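How Does a Robot Learn a Job?
From the Drillow Learning Center, Young Readers Series

A robot does not know how to fold a towel or pick up a cup when it is first built. It has motors, but it has no idea what to do with them. People must teach it. At the Drillow Learning Center, we teach robots by showing them.

Learning by Showing

You may have learned to tie your shoes by watching an adult do it slowly. A robot can learn in a similar way. A person performs a task while a computer records every movement. This recording is called a demonstration.

There are two common ways to make one. In the first, a person sits at a set of controls and moves the robot from a distance. This is called remote control, or teleoperation. In the second, the person does not need the robot at all. He or she holds a gripper, a tool with two fingers that open and close like the fingers of a robot, and does the job by hand. 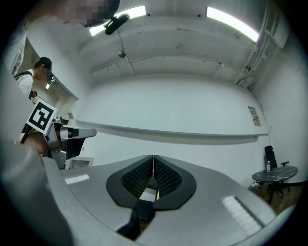
A hand-held gripper has an important advantage. It can be carried to a kitchen, a classroom or a store, while a full robot is often too heavy to move. A camera on the gripper records what is in front of the fingers. Later, the computer studies the recordings and looks for patterns.

Why So Many Tries?

One demonstration is not enough. Suppose a robot saw a cup picked up only from the left side of a table. It might be confused by a cup on the right. For our cup lesson, Khalil Hourani and Skye Urquhart recorded 268 demonstrations, and they moved the cup each time. A harder lesson may need up to 1,000.

Mistakes are useful too. When a cup slips, the teacher picks it up and continues, so the robot can learn how to recover.

Words to Know

Demonstration: a recording of a person doing a task.
Gripper: the part of a robot that holds things.
Teleoperation: moving a robot from a distance.

Try It Yourself

Ask a friend to pick up a pencil using only the directions you speak. Then show your friend the same task with your own hands. Which way was faster?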